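海外ノンフィクション読書板 > 証言集・オーラルヒストリー
トピック:『バスは空のまま走った』読んだ人、語りましょう!

投稿者:numanohotori
2022年1月14日

ゆうべ読み終わりました。まだ頭が町から帰ってきません。

Kayode Okoro編『バスは空のまま走った ストゥストコム住民の証言』です。版元はErklow。Stustcombeという港町で、運賃の値上げと路線の打ち切りに怒った住民が、バス会社Aronの車両に一斉に乗らなくなった、あの数か月の話を、当事者の語りだけで組み立てた本です。地の文がほとんどないんですよ。編者が出てくるのは序文と、証言の合間に挟まる二、三行のつなぎだけ。あとはずっと、誰かがしゃべっている。

証言者は200人超。パン職人、看護師、Aronの運転手、当時小学生だった人、ビラを刷っていた印刷所の親子、それから「自分は参加しなかった」と言う人まで入っていて、この最後のグループが私はいちばん好きでした。膝が悪くて歩けなかったからバスに乗った、窓の外を歩いている隣人と目が合った、という語りが一ページ半くらいあって、そこで一回本を閉じました。

運動の本って指導者の伝記みたいになりがちだと思うんですが、この本だと中心にいたはずのEkene Harunaが、全体のなかでは本当に一人ぶんの長さしかもらっていないんです。それでいて、ほかの人の話のあちこちに後ろ姿で出てくる。靴を借りに来たとか、歌が下手だったとか。うまいなあと思って。

みなさんどこが刺さりました? あと、どの順で読みましたか?

投稿者:kawara_7
トピ立てありがとうございます! 待ってました。

私は頭から順に読んで一度挫折した組です。序盤は停留所の名前と通りの名前がどんどん出てきて、地図が巻末にしかないので指を挟みっぱなし。二回目に読む順を変えたらするする入ってきたので、これから手に取る人のために書いておきます。長いですがお許しを。

■ 最初に「夜勤の人たち」の章
病院と製氷工場の夜勤者の話だけを集めた章です。終バスがなくなると何が困るのか、ここを読むと一発でわかります。朝の四時に五人で並んで坂を下りる話、歩く順番が決まっていて、一番前の人だけが懐中電灯を持っているんですよね。新入りは真ん中。怖がりの人も真ん中。こういう細かいことを覚えていて話してくれる人がいて、それを削らずに載せた編者がいて、ありがたいです。

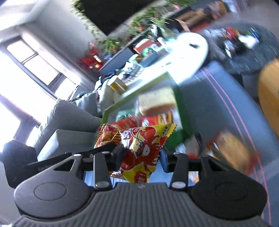
■ 次に「Uzorの二階」の章
Uzorは港の裏にある食堂で、二階が連絡所みたいになっていた場所です。ここで初めて人物同士がつながります。前の章で「名前は忘れたけど背の高い人」と言われていた人が、ここでは自分で話している。索引がしっかりしているので、行ったり来たりして確かめるのが楽しくて、付箋を使い切りました。

食堂の女主人の証言が、やたら鍋の話ばかりなのも最高です。会議の中身を聞かれているのに、豆を水に浸けておく時間の話しかしない(笑) でも読んでいくと、豆の量で二階に何人いたかがわかるんですよ。

■ それから第1章に戻る
地名が顔のある地名になっているので、もう迷いません。発端の運賃の張り紙の話が、同じ一枚の紙について三人が別々のことを言うところから始まるのも、ここで読むとにやにやできます。

投稿者:tsurube
横から失礼します。私は順番を変えるのには反対かなあ。

序盤で地名がわからなくて迷うのって、編者がわざとやっていると思うんです。よその町の話を聞きに行ったら、最初は誰だって「どこの角の話?」となるじゃないですか。わからないまま聞いていて、途中からだんだん土地勘がついてくる、あの感じが私にはごちそうでした。「夜勤の人たち」も、真ん中あたりで急に夜になるから効くんだと思います。それまで昼間の話ばかりなので。

とはいえ挫折するくらいなら好きなところからどうぞ、ですね。順番警察をやるつもりはないです!

投稿者:kawara_7
>急に夜になるから効く
うわ、それは気づかなかった。三回目は頭から行きます。

投稿者:oyashirazu
盛り上がっているところに水を差すようですが、私は手放しでは褒められませんでした。良い本だとは思います。読んでよかったとも思います。

引っかかったのは、Aron側の声の少なさです。運転手の証言はたくさんあるけれど、運賃を決めた側は、総務にいたという匿名の人が一人だけ。しかもその人の話が章末に置かれていて、次の章の頭でひっくり返される作りになっている。編者は序文で「並べただけだ」と書いていますが、並べ方は主張でしょう。地の文がないぶん、読者は編集の手を忘れやすい。そこはもう少し正直に書いてほしかったです。

投稿者:numanohotori
oyashirazuさん、水だなんてとんでもない、こういうのが読みたくて立てたトピです!

並べ方の話、読み返してみました。たしかに総務の人の「赤字の路線を守るために黒字の路線で値上げした」という説明のすぐあとに、赤字とされた路線に毎朝立ったまま乗っていた人の話が来ますね。私は最初に読んだとき、ここで「よし!」と声が出たので、まんまと乗せられていたわけです。

ただ、序文の後半に、断られた依頼のことがちょっと書いてありませんでしたか。会社側の何人かに手紙を出したけれど返事がなかった、というくだり。あれは本文にも注で入れてくれたらよかったのに、とは思います。

投稿者:oyashirazu
あります。ただ一文だけなんですよ。誰に、何度頼んだのかがない。証言集なら、断られたことも資料の一部だと思うのです。

文句だけだと申し訳ないので好きなところも書きます。運転手の章はすばらしかった。空っぽの車を決められた時刻どおりに走らせて、誰も待っていない停留所でもちゃんと停まってドアを開ける。開けて、閉めて、また走る。「客がいないと車は軽くて、坂でよく跳ねた」という一言は、この先ずっと覚えていると思います。

投稿者:mochiyori
あの「跳ねた」のところ! 私も線を引きました!

うちは職場の読書会でこの本を取り上げています。持ち寄りなのでいつもお菓子が山になるんですが、今回はみんな手より口が動いて大変でした。読書会でやるなら、一人一つ証言を選んで声に出して読むのがおすすめです。黙読だと流してしまう言いよどみとか、「ええと、いや、違うな」がそのまま残っている箇所が、声にすると急に立ち上がってくるんですよ。

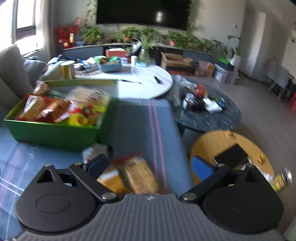
ソファの上、緑のトレイにお菓子いろいろ。

それで朗読してみて割れたのが翻訳の話です。原文は方言がかなりきついらしく、日本語版は人によって語尾を変えてあるんですね。港の人はちょっと荒っぽく、先生はですます。私は読みやすくて好きなんですが、同僚の一人は「職業で口調を決めるのは古い」とばっさり。みなさんはどうでしたか?

投稿者:tsurube
同僚さんに一票です。漁師だからって全員「〜だぜ」ではないでしょう。あれだけ一人ひとり違うことを話しているのに、語尾だけ役どころで揃ってしまうのはもったいない。

投稿者:hinata_bunko
私は逆で、語尾があったから読めました。名前が次々変わる本で、全員が同じ標準語だったら誰が誰だか見失っていたと思います。それに、よく読むと揃ってはいないですよ。製氷工場の兄弟なんて、兄はぶっきらぼうで弟は妙に丁寧です。訳者さん、かなり悩んで振り分けたんじゃないでしょうか。

ところでみなさん、巻末の年表の前にある資料のページは読みましたか? 住民が歩数と人数をつけていたノートの写しが載っていて、橋を歩いて渡った人が一番多かった日は3,596人とあります。この端数がたまらなくて。きりのいい数字にしないで、橋のたもとに立って、数え終わるまで帰らなかった人がいたわけでしょう。数えた当人の証言も本文にあるので、ぜひ合わせて読んでください。寒くて鉛筆が持てず、途中から妹と交代したという話です。

投稿者:kawara_7
あの橋の人と資料のノート、つながってたんですか! 完全に別物だと思っていました。今夜確認します。

投稿者:yobukodori
はじめまして。みなさんの書き込みを読んで図書館に走りました。まだ第2章の途中なのに、もう誰かに話したくて仕方ないので書きます。

子どもたちの証言がいいですね。大人は値上げがどうの、交渉がどうのと話しているのに、子どもだった人たちが覚えているのは、学校まで歩く道で拾ったものとか、上級生に肩車してもらったこととか、遅刻しても怒られなかったことばかり。ある人なんて「あの冬は楽しかった、そう言うと母に叱られる」と言っていて、なんだか胸がいっぱいになりました。

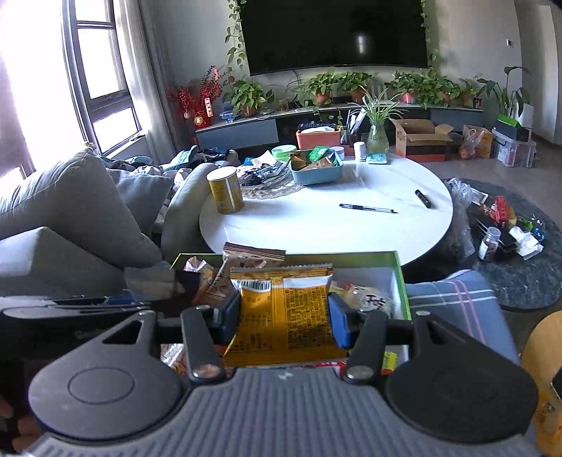 それで、うちの母にも聞いてみたんです。昔、地元の路線がなくなったときのこと。そうしたら出るわ出るわ、停留所の屋根を誰が作ったとか、最後の便に花を渡した人が誰だったとか、四十年近く一緒に暮らしてきて一度も聞いたことのない話ばかりでした。録音しておけばよかった! 次は絶対に録ります。

質問なのですが、Ekene Harunaの証言は後ろのほうにありますか? 名前は何度も出てくるのに本人がなかなか出てこなくて、先にめくりたいのを我慢しています。

投稿者:numanohotori
yobukodoriさん、ようこそ! かなり後ろです。我慢して正解だと思います。みんなから聞いた話が溜まったところで本人が出てくるので、「あ、この人か」と会えたような気持ちになりますよ。歌の件についても本人の言い分があります。

お母さまの話、ぜひ録ってください。屋根の話がものすごく気になります。

投稿者:oyashirazu
録るときは、日付と場所を最初に声で入れておくといいですよ。私は祖父の話を録ったとき、それをしなかったせいで、どれが先の録音かわからなくなりました。質問は短く、黙っている時間を怖がらないこと。この本の序文にも似たことが書いてあります。編者に文句を言った口で何ですが、あの序文は聞き手の手引きとしても優れています。

投稿者:mochiyori
序文、読書会では時間切れで飛ばしてしまいました。次回はそこからやります。

ちなみに5月にErklowから同じ編者の続きが出ると聞いたのですが、どなたかご存じですか? 今度は船を降りた人たちの話だとか。

投稿者:hinata_bunko
原書の話ではないですかね? 日本語版の予定は私は見ていません。原書なら読みたい気持ちはあるんですが、例の方言が……。Uzorの女主人の豆の話だけでも原文で読んでみたいです。

投稿者:tsurube
原書、試しに少し読みました。豆の話は意外といけます、台所の言葉なので。港の人たちは三行で降参しました。辞書にない単語だらけです。
語尾の件であれこれ言いましたが、あれを日本語にした訳者さんには頭が下がります。でも「だぜ」は減らしてほしい、そこは譲りません!

投稿者:kawara_7
ノート確認しました。妹さんの字に変わるところ、ちゃんとわかりますね。数字の7の書き方が違うんです。鳥肌が立ちました。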